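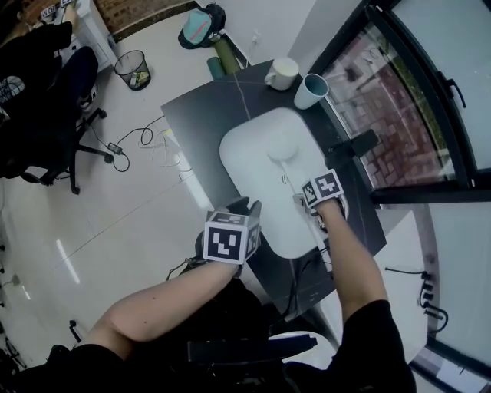
Aleksi Heiskanen wrote:

I have been through the new list of the lending library and I can't make it agree with the card index. The cards give 2,000 copies in all, which looks to me like somebody's guess. The list gives 1,877. Before we tell the other choirs what they can borrow next season I'd like to know which is right, and whether the missing ones are lost or were never there.

Second point. Trurnlow have asked if they can keep the Christmas folders until the end of March. I don't mind, but Plellar wanted the same folders for a workshop and I think they asked first.

Third, are we still putting single sheets in with the bound copies? I opened one box and found loose alto parts from at least two different pieces, and one of them wasn't ours.

Aleksi

[end of quoted message]

Taking these in order.

The list is right as far as it goes. I did the counting by box, and anything that wasn't in a box on the day didn't get counted. The cards were never altered when copies were thrown out, so the old figure includes the hymn books that got damp under the stairs and the thin green anthems with the rusted staples. Those went to the tip years ago. I would not call the whole difference a loss.

What I can't account for is the spring madrigals. The card says a full set and the box has the soprano and bass parts only. If you sang with Plellar when they last did them, please look at home. They are the small landscape format with a grey cover, and the library stamp is on the inside of the back cover, so it is easy to take them for your own.

On the Christmas folders, I have looked back through the messages and Plellar did ask first. They need them from the middle of February. I suggest Trurnlow keep them until the end of January and send them straight on to Plellar, which saves a trip back to the store. The folders should be counted when they are handed over and the slip signed by both sides. Last time we sent a set directly from one choir to another there was no slip, and that is how we ended up with 20 fewer descants than we started with.

If Trurnlow really do need carols in March then I'd be interested to hear what for, but there is the older set in the brown box, which has the same tunes in plainer arrangements. Number 14 is a tone lower in that edition and the organist should be told.

On loose sheets, no, they should not be in with the bound copies. The rule was that singles go in card wallets, one wallet for each voice part, with the title on the outside. I have bought another pack of wallets and they are on the top shelf. The alto parts you found are probably from the Odukoya psalm settings. We own the full scores but the separate parts were on hire, and I'm afraid the hire firm charges for late return. Could you send me the titles as printed at the foot of the page? There is normally a plate number next to them, and I need that as well.

Some other things while I am writing.

The list is now in Mamenow as well as in the spreadsheet. Please treat the spreadsheet as closed. It can still be opened but changes made in it won't carry over. In Mamenow you can search by composer, title or voicing. Searching by first line works for the hymns and carols and for very little else, as I only typed first lines in where they were already on the card.

Accents are a nuisance. If a French title doesn't come up, try it without them.

Pencil only in the copies, please, and rub out before returning. The requiem came back with breath marks in blue biro through the first 2 movements and I have not found anything that takes it off.

The store is open on Thursday evenings from seven as before. Parking is at the back now, as the front is kept clear for the nursery. If you are collecting a large set bring someone to help, because the trolley has lost a wheel.

I'll put the revised borrowing dates up once I have heard from Trurnlow.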